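**Brudby floor lamp – 6 weeks in**

Bought mid Feb, tall one with the dimmer foot. Box came from the Voltville warehouse, corner crushed but lamp fine. Writing this quick before work so excuse typos.

Assembly: three pole sections, base, shade ring. Instructions are one sheet, tiny drawings. Took me 10 minutes, then another 10 because I'd threaded the cord wrong and had to pull it all out again. Feed the cord BEFORE you tighten the middle section. Lech Kalinowski said the same in his review and I skipped right over it.

Light is good. Warm, no flicker at the low end that I can see, and I'm picky. My old Nigatu buzzed on anything under half and drove me nuts at night. This one is silent. Reading in bed is fine, sewing no – too soft, get a desk lamp.

Foot dimmer I like less. Slides around on bare floor, so I stuck a bit of rug tape under it. Also no memory, comes back on at full every time. At 6 am that is brutal.

Base is heavy, doesnt wobble. Pole leans a hair to one side, maybe my floor. Shade picks up lint like crazy, use a dry paint brush.

Customer service: emailed about the crushed box, Lino Mazza wrote back next day and offered a new shade. Didn't need it but nice.

Would I buy agian? For the bedroom yes. Living room no, almost too dim for a big space. The Reren is brighter but you're stuck with a cold bulb.

4 out of 5. Lose the point for the dimmer.

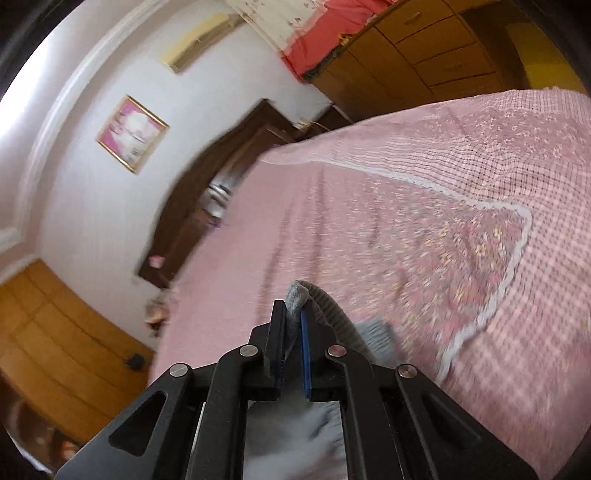 Bedroom, Mon 6 April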